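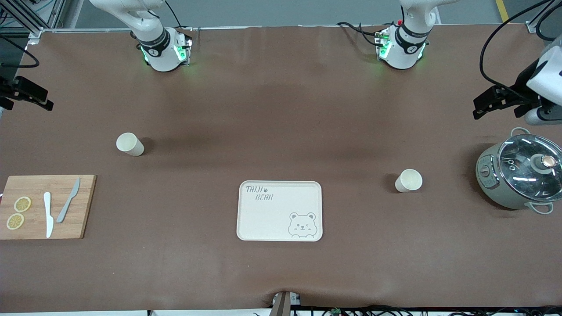 Ticket 946
Category: Kitchen goods / Boards, knives, small prep
Subject: Lemon slices sliding, board creeping on paper table cover
Status: Waiting on customer

Opened by customer, Friday, 8:40 a.m.

Hello and good morning to whoever picks this up! I bought the bamboo cutting board from the Vurnstead shop back in May, along with the Hegyi knife pair, and I want to say up front that I like all of it and I'm not after a refund. My trouble is with the board moving. I do cold drinks for our street's open-garden afternoons (lemonade mostly, iced tea if somebody remembers to brew it), and I set up on a long table that I cover with brown paper from the roll. It's the smooth kind, it looks nice, and at the end of the day you just bundle it up. But the moment I start on the lemons the whole board begins to creep away from me, a little with every stroke, and by the time I'm through the first bag it has wandered a hand's width toward the end of the table.

The second thing, which may be the same thing, is that my slices come out as wedges. Thick at the top, next to nothing at the bottom. I'd like proper rounds that sit on the rim of a cup.

And the paper cups tip over if you so much as breathe near them. I know you don't sell the cups. I'm mentioning it in case it's the table.

Reply from support, Friday, 10:15 a.m.

Good morning, and thank you for such a nice clear message. I did smile at the iced tea. Let's take these in order, and please bear with me if I ask about things you've already tried.

For the creeping: bamboo is light for its size, and smooth paper over a smooth tabletop gives you two slippery layers. Could you check which one is moving? Put the board down, press on it with your palm and push gently away from you. If the paper comes along with it, the slip is between the paper and the table. If the paper stays put, it's between the board and the paper.

For the wedges: which of the knives are you using on the lemons? And are you holding the lemon on its side, or standing it on its end?

The cups we can come back to. Is the table level, as far as you know?

Reply from customer, Friday, 12:30 p.m.

I went out and did the push test before lunch. The paper stays and the board goes. I did it on the bare table too and the board hardly moved, so there's half an answer already.

Knives: I've been using the white plastic one, since I was told it was kinder to the board. The lemon is on its side. I do have to saw a bit to get through the peel.

Table -- well, I always thought it was level. I put a lemon down and it rolled toward the house, but then lemons will roll anywhere. It's a folding table and one of the feet has a rubber cap missing, now that I look.

Reply from support, Friday, 1:50 p.m.

That's really helpful, thank you. I'm fairly sure we can fix most of this with what's already in your kitchen.

Step 1. Take a thin dish towel, run it under the tap, and wring it out as hard as you can. Lay it flat with no folds and set the board on top. You want it barely damp or the paper will go soft underneath. If you'd like to keep water off the paper altogether, the Amum grip mat does the same job dry. It's 25 cm across, so it tucks well under the middle of the board and doesn't show.

Step 2. Switch to the metal knife for the lemons. A plastic blade is fine for lettuce and soft cake but it bends a little against peel, and that bend is where your wedge comes from. Trim a sliver off one end of the lemon first so you can see the cut face, and let the knife do long strokes.

Step 3. Put the rubber cap back on the table leg, or fold up a bit of cardboard under it for now. Empty paper cups weigh next to nothing, so I'd leave them stacked until you're ready to pour.

Would you try those and let me know? I'll keep the ticket open over the weekend.

Reply from customer, Friday, 5:05 p.m.

Towel: works. The board sat still for 2 whole lemons, which is a record. Metal knife: much better, and I'm a bit embarrassed about the plastic one. My rounds are still thicker on one side but you'd have to be looking. No cap for the leg yet. I asked at the Omarer counter in town and they only carry them in bags of 70, so it's cardboard until I find someone to share with.

One more question while I have you. Can the bamboo board be oiled with ordinary cooking oil, or does it need

(message continued in attachment)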